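Pledanwood Community Kitchen News

Home News Classes Pantry Contact

Last updated: September

Print this page | E-mail this page

Packing table gets a new order for the fall

The Sunday snack pack starts again this month, and the table has been set up differently from last spring. Packers who worked with us before should read this item before their first shift.

Last season we sent out 2,000 snack packs. Most went out complete, but 93 came back with a note that something was missing, and in nearly every case it was the fruit. Lindsay Bolger went through the notes over the summer and found that the fruit was being packed last, after the lid had already gone on and come off again once or twice. From now on the fruit goes in first, then the bread, then anything small.

Bread is delivered by Ayala on Sunday morning. Please leave rolls out of the bins until the fruit is in – they crush easily, and an apple dropped on top of one leaves a dent that does not come out. If a roll is split or badly flattened, set it on a plate at the back of the table and it will go to the coffee hour.
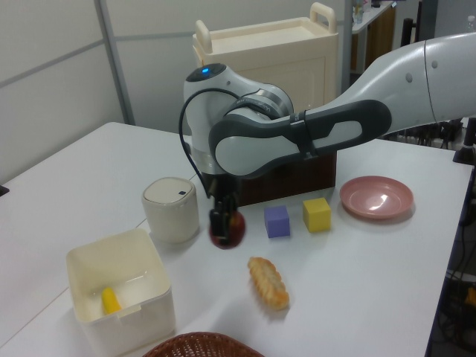 PLEDANWOOD, September – An apple, a bread roll and an open cream-colored bin are the things to keep within reach at each place. Keep the bin to your left and the food in the middle. Plates belong toward the back edge. Containers with lids should stand upright, and lids stay on until you need what is inside.

Foam cubes and other small play pieces are for the children's packs only. They go in after the food has been wrapped, and they do not go in the same wrapper. Each children's pack gets two. We have 678 pieces on hand, enough to reach the end of November if nobody doubles up.

The baskets are for finished packs. Do not use them for returns or for wrappers, even for a minute. Returns go in the box marked with the date.

Suqin Jia is scheduling the shifts again. There are 89 names on the list so far, with the early shift nearly full and plenty of room from 1:00 p.m. on. If you can only come every other week, tell her which weeks when you sign up. She would also like to hear from anyone who can lift and drive, as the Traltirell route needs a second person in the car.

Two smaller matters. The tape dispensers from Plarura have arrived and are in the top drawer by the sink. The old ones can be taken home by anyone who wants them. Aprons are washed on Monday, so leave yours in the hamper even if it looks clean.

Sign-up sheets are at the front desk and at the kitchen door. New packers should come 15 minutes early on their first day and ask for Lindsay.

Print | E-mail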